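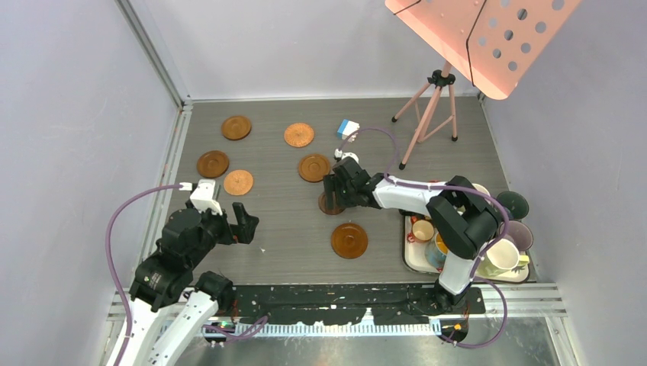
Who Tells the Robot "No"? Rules for Robots and the People Who Work With Them

By Ona Mägi

32 shares | 4 comments

When I was nine I had a rule on my bedroom door that said NO BROTHERS. It was a good rule, very clear, and it did nothing at all, because my brother hadn't agreed to it and the door didn't lock. I think of that door a lot now that I write about robots for a living. A rule needs somebody (or something) to make it work.

So let's talk about the rules robots live with. There are loads of them! Some are written down in big serious documents, some are built out of metal, and some are just habits that people teach each other on their first day.

First, the rules that aren't real

You may have heard that every robot has to obey a famous set of laws about never hurting humans. Those laws come from science fiction stories, and they're wonderful stories, but a factory robot has never read them. A robot arm doesn't know what "hurt" means. Most arms don't even know what a human is. They know numbers: this joint turned this far, that motor is pushing this hard.

That means the rules can't be left to the robot's good heart. People have to put them in.

Where real rules come from

Grown-ups who build robots meet up with grown-ups who use robots, and with safety experts, and they argue. They argue for years, sometimes over a single word. What they end up with is called a standard. A standard is a written agreement about how to do something properly. You use standards every day without noticing. Two batteries from different companies both fit in your flashlight because everybody agreed what size that battery would be.

Robots have standards too, shared by lots of countries. They say things like: there must be a way to stop the robot in a hurry, and the people who set it up must think hard about what could go wrong before anybody switches it on.

A standard isn't always a law, by the way. Sometimes a country's laws say you have to follow it, and sometimes a company follows it because its customers won't buy a robot that doesn't. Either way, you want it done.

The "what could go wrong" game

The thinking-hard part has a proper name, a risk assessment, and it's my favorite bit. You sit down with a sheet of paper and imagine everything that might go badly. Then for each one you ask how bad it would be, and how likely it is.

I went to watch one of these at Storken, a robot workshop in Comarby, one Thursday. I thought it would be dull and I'd brought a crossword. I never opened it. People were calling out things like "what if someone's scarf gets caught?" and "what if the arm drops what it's holding?" and "what if the power goes off and comes back on while I've got my hand in there?" That last one gave me a little shiver.

Once you've got your list, you don't just tell everyone to be careful. You fix things in a particular order:

1. Can you get rid of the danger completely? A sharp corner can be made round.
2. If you can't, can you put something between the danger and the people? A fence, a wall, a door that stops the robot when it's opened.
3. Only after that do you use signs, training and gloves.

People always want to start with the sign. A sign is cheap and quick. My bedroom door had a sign.

Two arms, one floor

Look back at the two arms at the top of the page. They're reaching into the same space from opposite sides, with saucers scattered over the floor and cups on a tray. If you and a friend have ever reached for the last cookie together, you know the trouble. Two arms in one space need rules about each other.

There are several ways to do it. You can draw a pretend line down the middle, inside the computer, and say each arm must stay on its own side. You can take turns, so the second arm waits until the first one has moved out of the way. Or you can have one program that plans both arms together, like one person using a left hand and a right hand. That one is hard to write, but you can get lovely teamwork out of it.

Then there are the cables. Each of those arms has a purple cable looping along it, and cables need good manners as well. If a cable is too tight it gets yanked when the arm stretches out. If it's too floppy it can snag on something. The people who look after robots spend much more time on cables than you'd guess, and they get quite fussy. One engineer redid a single loop 4 times while I was standing there waiting to ask her a question.

How hard is too hard?

Cups are a good thing to think about when you think about grip. Squeeze too gently and a cup slips. Squeeze too hard and, well, you've got more pieces of cup than you started with.

So an arm can be given a limit. You tell it that it may push this much and no more, and if it feels more than that, it has to stop. The same idea helps protect people. Some robots are designed to work right beside humans with no fence at all, and one way of keeping that safe is to limit how fast they move and how hard they can press. A slow, gentle bump is very different from a fast one.

But here's a trick question I like to ask at school visits. Suppose a robot is gentle enough to work next to you. Now you hand it a kitchen knife. Is it still safe?

No! The arm hasn't changed one bit, but the job has. Good practice says you look at the whole thing together: the arm, the gripper, whatever it's holding, the table, the room, and who might walk in. A soft arm with a sharp tool is a sharp robot.

The big red button

The emergency stop is usually a fat red button on a yellow background, shaped like a mushroom so you can whack it with your whole hand. You don't need to aim. You don't need to take your mittens off.

There are some rules about the button that I think are very clever:

- It has to be easy to reach.
- Once you push it, it stays pushed until somebody resets it on purpose.
- Resetting it doesn't make the robot go again. You have to start the robot separately.

Why that last one? Think about the person with their hand inside, sorting out a problem. Somebody across the room sees the button is pushed in and thinks, oh, I'll fix that. If resetting it set everything moving, that would be awful.

Anyone can press it, too. You don't need permission. At Storken the newest person there can stop any machine in the building, and the rule is that you never get told off for it, even if it was a false alarm. They get a few false alarms. I asked if that was annoying and was told they'd be more worried if they never got any.

The squeezy switch

Sometimes a person has to be close to a robot to teach it a new move. For this they often hold a controller with a special switch on the back. Let go of the switch and the robot stops. That makes sense, since you might drop it.

But if you squeeze it really hard, the robot stops then too! You have to hold it just right, in the middle. I couldn't work out why until someone jumped out at me and shouted. (It was a demonstration. I'd agreed to it. I still yelped.) When you get a fright, your hand might fly open or it might clamp shut, and nobody can say which. So the switch treats both as "help."

Try it with a rolled-up sock and a friend. Squeeze the sock medium, and see what your hand does when they shout boo.

Keep it tidy, write it down

Other rules are so ordinary they hardly sound like robot rules. Tie back long hair. No dangly necklaces. Don't leave your drink on the machine. Before you reach in to fix something, turn the power off, and lock it off with your own padlock so it can't be turned back on while you're in there. You keep the key in your pocket. Not your friend's pocket!

And write down what you changed. If I slow an arm down on Monday and don't tell you, you'll spend ages wondering what's wrong with it.

Robots out and about

Not every robot stays in a workshop. The cafe at the Comarby library has a little delivery robot called Bunano, and Bunano has rules of its own. It has to give way to people. It beeps before it backs up. It mustn't go near the top of the stairs, and there's a line on its map it isn't allowed to cross. If it gets confused, it has to stop and wait for help - no guessing.

It also has a camera so it can find its way, which brings up a different kind of rule. Who gets to see those pictures? How long are they kept? A robot can be perfectly safe and still be rude. If you meet a robot with a camera, it's fine to ask a grown-up who works there what it does with what it sees. They ought to know.

Make your own

Pick a machine at home. A blender is good, or a garage door. Don't switch it on, just look at it. What could go wrong? What has somebody already done about it? I did this with my toaster and wrote nearly a whole page, and then found a tiny rule stamped on the bottom that I'd never read in all the years I've owned it.

If you find a good one, tell me in the comments. Ask a grown-up before you post.

4 comments

Mr. Avotiņš's class: We did the sock test after lunch. Most of us squeezed, but some let go, and one sock went in the fish tank. The fish are fine. We'd like to know if robots can press the red button themselves.

Ona Mägi: Hello class! Sort of, yes. Many robots can stop themselves if they notice something wrong, like a push they weren't expecting. The button is there for when they don't notice. Please say sorry to the fish.

pepperjack: my blender wont turn on unless the lid is clicked in. i thought it was broken for a whole week

Grandma of 4: Read this with the two youngest. They have now put a stop button on me. It is a jar lid taped to my cardigan.

More to read

- Why Do Robot Hands Have So Few Fingers?
- How a Robot Finds the Edge of a Table
- What's Inside a Motor?
- Bunano's First September at the Library
- Ask Ona: Do Robots Get Tired?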